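# akitico-parts

Notes and a spreadsheet for the small metal bits we keep at the Plakano bench. I started it because Hatice Öztürkmen and I kept calling the same strip by different names, and one of us always ended up ordering the wrong thing (usually me!).

Each row in `parts.csv` is one kind of part, 48 of them so far. The `nickname` column is whatever we shout across the room, so please don't tidy it up.
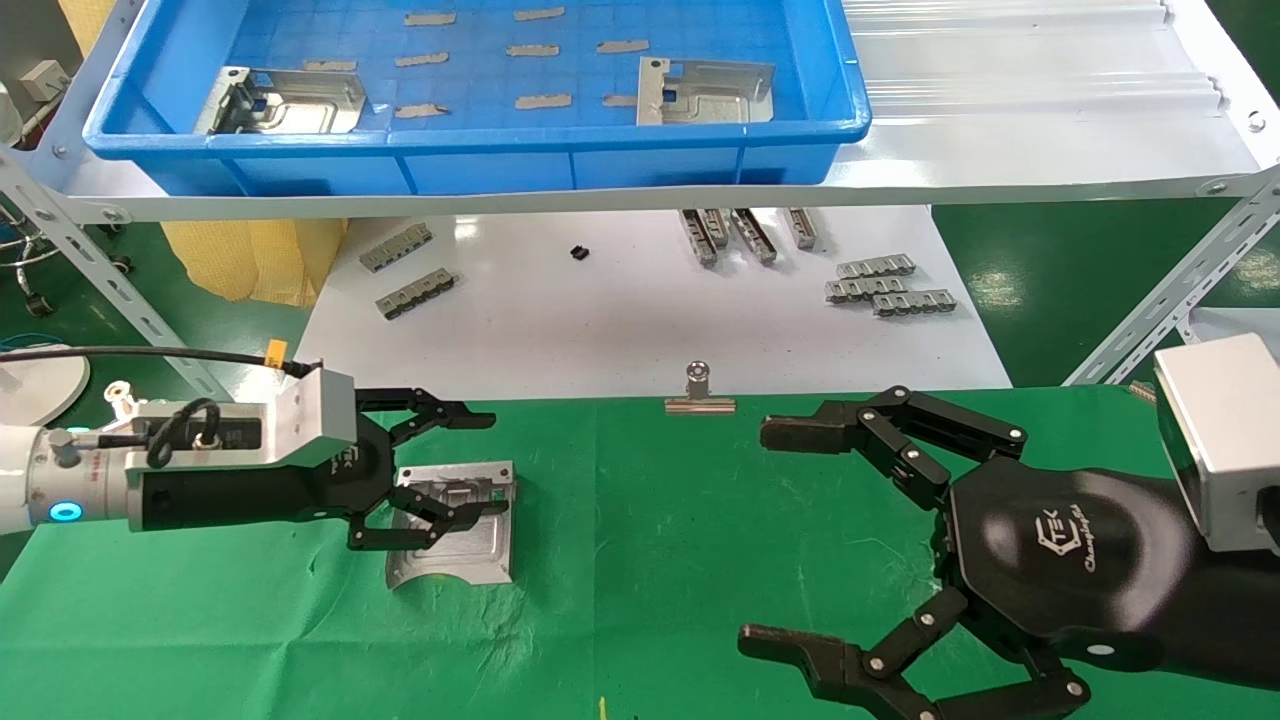

Anything flat goes under `sheet`, even if it's got pressings or a rolled edge. Perforated strips get `strip`, rails get `rail`, and clips of any sort go in `misc` until Güven Sezer and I agree on something better. I'd like rails stored standing up, he'd like them lying down – the `storage` column says "ask" for now.

## Still to do

- weights for the last 13 rows
- check row 30, I think it's the same as the one before
- Barış, please bring back the small ruler

Spotted a mistake? Just fix it and put your initials in the last column.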